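Brirkex abre sus puertas en Clanoddale y pone a los robots a trabajar con cajas

31 de diciembre de 2020
Tiempo de lectura: 4 minutos
Imprimir | Enviar por correo electrónico
42 veces compartido | 8 comentarios

CLANODDALE.- Quien pensara que una jornada de puertas abiertas en una empresa de automatización iba a ser cosa de folletos y de apretones de manos se habría llevado una grata sorpresa en Brirkex, que esta semana ha recibido a vecinos, familias y pequeños comerciantes de la comarca para enseñarles, con mucha paciencia y sin ninguna prisa, en qué se le van las horas. Y se le van, sobre todo, en cajas.

La empresa, que se instaló en Clanoddale en septiembre, trabaja en la manipulación de embalajes con brazos robóticos: cajas de cartón de las de toda la vida, con su interior y su tapa, que a cualquiera de nosotros nos parecen lo más sencillo del mundo hasta que hay que explicarle a una máquina por dónde cogerlas. El encargo que ha dado pie a todo esto procede de Gramirham, donde la casa Thiele prepara pedidos de menaje delicado y quiere saber si parte de ese trabajo, el más repetitivo y el que más cansa las muñecas, puede quedar en manos de un brazo.

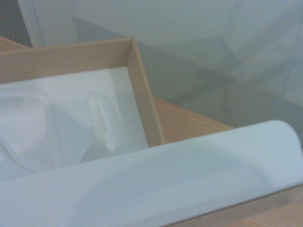 Las visitas se organizaron en grupos muy reducidos, con turnos reservados de antemano, y cada grupo pudo quedarse un buen rato junto a la mesa de trabajo. Se agradece, porque estas cosas hay que verlas despacio. El público preguntó de todo: si el robot ve, si aprieta mucho, si se cansa, si se le puede enseñar a doblar la ropa (esta última pregunta, hay que decirlo, se repitió en varios turnos y siempre con la misma esperanza). El equipo fue respondiendo con cariño y con palabras llanas, y cuando no sabía algo lo decía también, lo cual da mucha confianza.

Según la explicación que se ofreció a los asistentes, la dificultad está en los materiales que ceden. Una pieza rígida se deja agarrar casi siempre de la misma manera, mientras que el cartón se abomba, se dobla por una esquina o llega de fábrica con los bordes un poco vencidos, y una tapa fina puede quedar ladeada por muy poca cosa. De ahí que el equipo repita una y otra vez los mismos movimientos, cambiando la posición de la caja sobre la mesa, y guarde nota de cada intento. En los últimos meses llevan registrados 3000, de los cuales 400 corresponden únicamente a la colocación de tapas -- una tarea que en la empresa llaman, con bastante humor, "la asignatura pendiente".
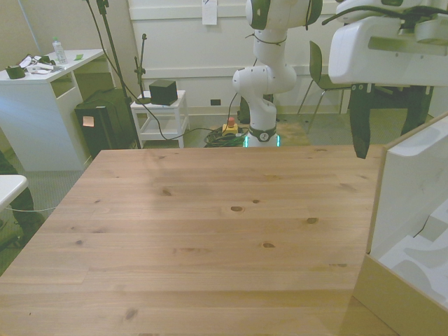

También se habló de seguridad, que era lo que más inquietaba a los padres y madres que venían con niños. Se recordó a todos que durante las pruebas las manos se quedan fuera de la mesa, que los movimientos se hacen a velocidad baja y que hay que saber en todo momento cómo se detiene la máquina. Los pequeños se aprendieron la lección antes que los mayores, y más de uno salió de allí repitiéndosela a su abuelo por el camino.

En cuanto al empleo, tema que siempre sale y que es de justicia que salga, Brirkex insistió en que el proyecto con Thiele está todavía en fase de ensayo y que no hay fecha para llevarlo al almacén de Gramirham. La intención, dijeron, es que el brazo se ocupe de abrir, colocar y cerrar, y que la revisión del contenido siga siendo cosa de personas. Habrá que verlo cuando llegue el momento, claro está, pero da gusto que se cuente así, delante de todos y con la máquina al lado.
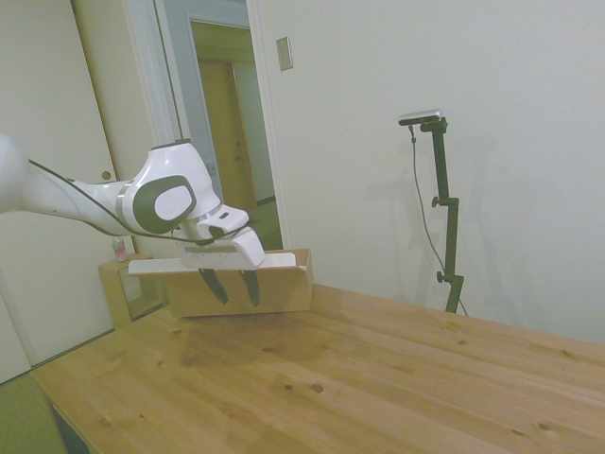

Una comerciante de Clanoddale comentó que lleva media vida cerrando cajas en la trastienda y que nunca se había parado a pensar en cuántas cosas hace con los dedos sin darse cuenta. Añadió que, si algún día venden uno de estos brazos a un precio razonable, a ella se lo pueden apartar para la campaña de Navidad, y que el resto del año ya le buscaría faena.

La empresa tiene previsto repetir las visitas más adelante, de nuevo en grupos reducidos y con reserva previa, y estudia preparar un turno especial para los institutos de la zona. Los interesados pueden dejar ya su nombre en la recepción de Brirkex, en Clanoddale, en horario de mañana. La entrada seguirá siendo gratuita.

Imprimir | Enviar por correo electrónico
Ver los 8 comentarios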